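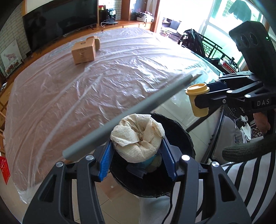 Hanane Mahrous has run the weekly lunch at Niststead village hall for three years. Until April it threw out two full sacks of rubbish every Sunday. Now it rarely fills one.

"I didn't set out to do anything clever," she says. "The council put the collection charge up and I started looking at what was in the sacks."

Much of it was bread. The hall was buying sliced loaves for 200 people and feeding far fewer, so she cut the order and moved it to Bennani, the bakery on the main road, which can send more at short notice. Potato peelings go to the allotments at Tellalstead.

Paper has been harder. Food scraps and tissues were going into the same bin, and nothing in it could be composted once a yoghurt pot had gone in on top. Mahrous tried labels first.

"People don't read labels when they've got a plate in one hand," she says. "We moved the bins apart, one by the hatch and one by the door. That worked better."

Leopoldo Ponce, who cooks most weeks, was not keen at the start. He objected to weighing leftovers after a long morning in the kitchen. "I still don't like it," he says. "But I make less rice now, and I'd been making too much for years."

The saving so far is £30 a month, and it has gone on new saucepans. Mahrous would like a second freezer next, so that soup can be kept for the winter. She has asked for prices and is waiting to hear back.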